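I've spent more time than I'd like to admit reading rulebooks for shop robots, and the one from Brotmont is my favorite. It's two pages long! 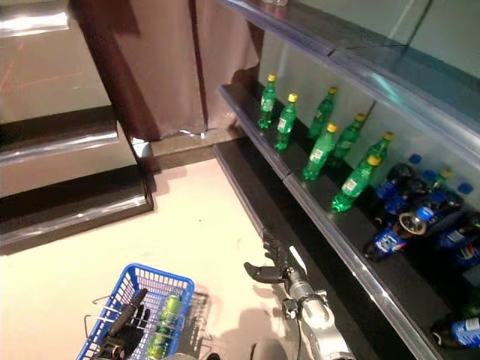 Photo: Flor Mosquera / Skedon

Rule one is all about the basket. One hand stays with it while the other does the reaching, and I love how plain that is. Mbali Gumede, who wrote most of it, told me her first draft had a whole chapter on bottles - she cut it to a line.

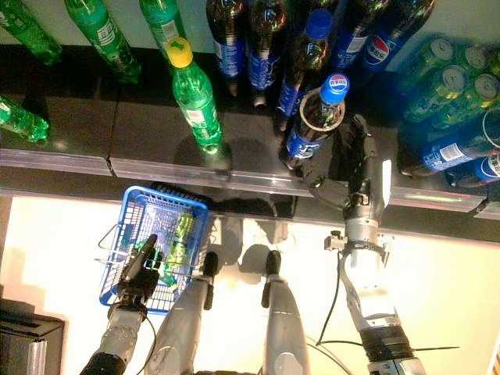

She's stricter about labels and price strips. Lift first, then pull back, and don't drag anything across the rail.

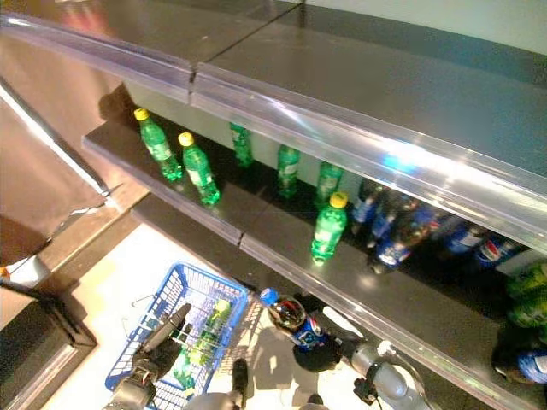 Cola in one hand, basket under the other.

Then comes upkeep, my own weak spot. Look over the fingers and cables before every shift, wipe off the dust, and write it down (yes, every time). Mbali wants a third page by October, all about glass.
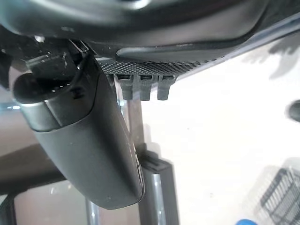
I've already asked for a copy.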